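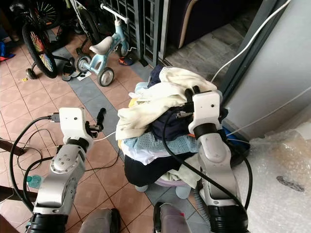
Search the notebook
Go

2 min read

Aug 6, 2026

Laundry day again for Sima. We're up to 215 keepers on the pick-from-a-heap task, which puts us ahead of where I thought we'd be back in June, and I'm pretty happy with that!

The heap is still the hard part. Folding from a flat start is a nice tidy problem, but a pile on a stool with a towel over the top of everything is a different animal (the right gripper goes in for a pinch up top and you can't tell if you've got one layer or three). I've started leaving the left arm open and off to the side until the right one has a grip. Feels slow when you're driving, but the replays look much cleaner and the two arms don't fight over the same bit of cloth.

Threw out 8 takes today. Most were me getting impatient and dragging half the pile along - the rest had a time gap between the wrist streams. Ravar's logger drops its clock when the disk gets close to full, so please check space before you start, not after like I did.

Also, mesh fabric is a pain. The fingers slide right over it unless you come in steep. I tagged those takes "mesh" in Trumesa so we can pull them out later and see if they need their own batch.

To do:
- reshuffle the pile every two takes, I keep forgetting
- more starts with the towel at the bottom
- ask Musingate if they want failed grabs kept or cut

Stopping there, my wrists are done.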